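Clearing the bed, a small thread 1/9

Today I want to put the new cover on, but first everything must leave the bed. A slipper, a blue garment, a computer mouse and a pen on top of my handwritten page. Also a small blue sign against the wall.
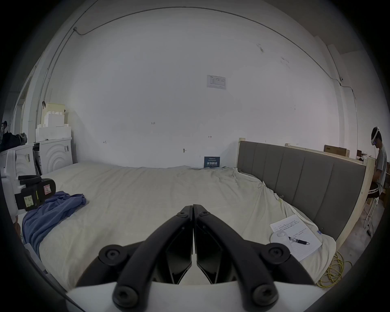 2/9
First rule for me: nothing goes on the floor. If I put it on the floor, it stays there until May. So each thing goes directly to its place, one walk for each thing.

3/9
The slipper goes first, to the rack by the door. In my first month in Welville I had no rack and I was searching for slippers every morning. The rack cost 35 and it was a very good purchase.

4/9
Blue cloth goes to the washing. I don't smell it to decide, I just wash it. My mother would say this is a waste of water, and maybe she is right.

5/9
The mouse and the pen go back to the desk. I like to work on the bed in the evening, but my back does not like it so much.

6/9
The paper I keep. I write my plans by hand, in small letters, and later I copy the important part. Darren Holroyd from my old office in Ellside told me to use an app. I tried it for 23 days and then I came back to paper.

7/9
Now the sheet. Cream color is nice but it shows every wrinkle. I pull first the corners near the gray headboard, then the other two. Alone it takes me up to 80 pulls, I think - somebody please teach me a better way.

8/9
I will not iron it. I know some people iron their sheets and I respect them.

9/9
The new cover is still in its bag on the chair. If you also have a light wood bed, tell me which color you chose. I took dark green and now I am not sure.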